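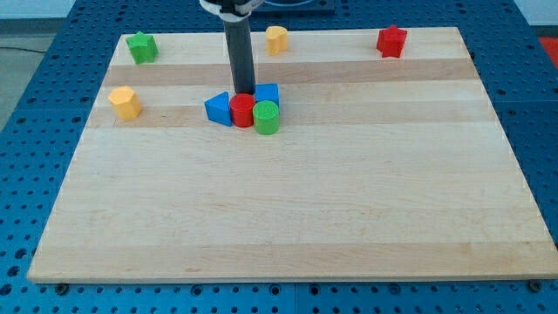
Tindlow Board Oil, 4 oz tin

Food-safe finish for cutting boards, butcher block, rolling pins and the salad bowl you were given as a wedding present and have been ignoring ever since.

Price: $59 for a case of 4 tins. Single tins are sold at the Fluvidstead shop counter only.

Ships in 2 business days

What it is

Tindlow is mineral oil and beeswax, melted together and poured into a flat tin. That is the whole recipe. We have been asked for the secret ingredient often enough that we considered adding one, but everything we tried smelled like a candle store. The finished product smells faintly of beeswax for an hour or so and then smells of nothing, and your onions can take it from there.

It goes on as a soft paste, somewhere between shoe polish and cold butter. In a warm kitchen it gets softer. In an unheated garage in winter it turns into a hockey puck, and you should bring it indoors and leave it alone until it feels sorry for itself.

What it is good for

Maple, cherry, walnut, beech and most of the other close-grained woods people make boards out of. Striped boards glued up from several strips do well with it, and the color difference between strips usually gets a little stronger once the oil is in. Bamboo takes it too, but drinks less.

Oak is thirsty. Buy the case.

What it is not good for

Floors. Please stop writing to us about floors. It will make them beautiful and then it will make you fall down. Also not for decks, painted surfaces, nonstick pans, leather boots (someone tried, the boots were fine, we still don't recommend it) or anything with a varnish on it. Varnish is there to keep things out, and it will keep this out as well.

How to use it

Wash the board with dish soap and stand it on edge overnight. It has to be dry all the way through. A board that feels dry after supper is usually lying.

If the surface is fuzzy, sand lightly with the grain and wipe off the dust.

Scoop out a lump the size of a grape and rub it in with a lint-free rag. An old T-shirt is ideal, and gives you a respectable reason to part with it. Do both faces and all the edges. The end grain soaks up more than you would believe, so go back to it a second time.

Leave it overnight again. Wipe off whatever is still sitting on top, then buff until it stops feeling greasy.

A new board wants a coat every week for the first month. After that, do it when water stops beading, or when the wood looks chalky and you feel a small pang of guilt walking past it.

Spread used rags out flat outdoors to dry before you throw them away. Mineral oil is not one of the oils known for heating up in a pile, but it's a good habit and costs you nothing.

About the tin

The lid is a push fit, made for us by Dulumby, and it is tight. We know it is tight. Hold the tin in one hand, press both thumbs up under the rim and turn as you go. A butter knife also works – on the tin, and occasionally on the countertop, so mind the angle. The old screw lid was discontinued in April after it filled up with wax and became permanent.

Goes well with

Fonseca board scraper, stainless, with a beech handle. Gets dried dough off without taking the board along.
Fonseca cotton rags, bundle. For those who have run out of T-shirts.

Questions we get

Can I use olive oil instead? You can, and by summer the board will smell like the back of a cupboard. Olive oil goes rancid.

Is it vegan? No. The bees were involved.

Can the board go in the dishwasher afterward? It can go in once. What comes out will be a different shape.

My board has a crack. Will this fix it? No, but it may help keep the next one from starting.

Does it expire? Not in any way we've noticed. Keep the lid on and crumbs out of it.

Returns

Unopened tins can come back within 59 days. Opened tins can't, however persuasive the letter. Write to Zulmira Aguiar at the Fluvidstead shop with your order number and she will send a label. Dented tins are replaced free, and you may keep the dented one, which works just as well and is, if anything, easier to open.

Page updated Dec 16, 2025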